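Progress report no. 3 to the Dretholm fund
Project: Teaching household tasks by hand demonstration
Prepared by: Aldana Leiva, Goel workshop
January 8, 2024

1. Work in this period

Since September we have recorded 909 demonstrations of the laundry task at the sink. Of these, 222 were rejected at review, mostly for lost tracking of one gripper. The plan asked for 60 accepted demonstrations with dark cloths, and this number is reached.

The operator holds one gripper in each hand and does the task with them as the robot should do it later. We ask the operators to move slower than they would at home and to keep the markers free from their sleeves. Cloths of different colors are used, so the policy does not learn only one of them. 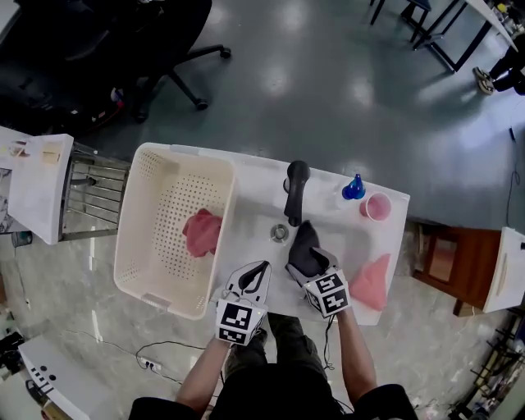 A dark cloth held by the right gripper in front of the drain, with a pink one in the basket.

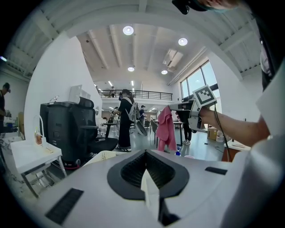

2. Difficulties

The cables of the grippers are still a disturbance. Two operators told us that they feel the pull on the wrist after a long session. We have asked Truva for a lighter cable and wait for the offer.

The dark cloths are also more difficult to label, for the folds are hard to see against the black fingers. Our labeling time for these recordings is higher than we have planned.

3. Next steps

We will train the first policy with the accepted recordings and test it on the Dokum arm. After the test we will send you the success rate for each cloth color separately, as you requested in your last letter. No change of the budget is asked.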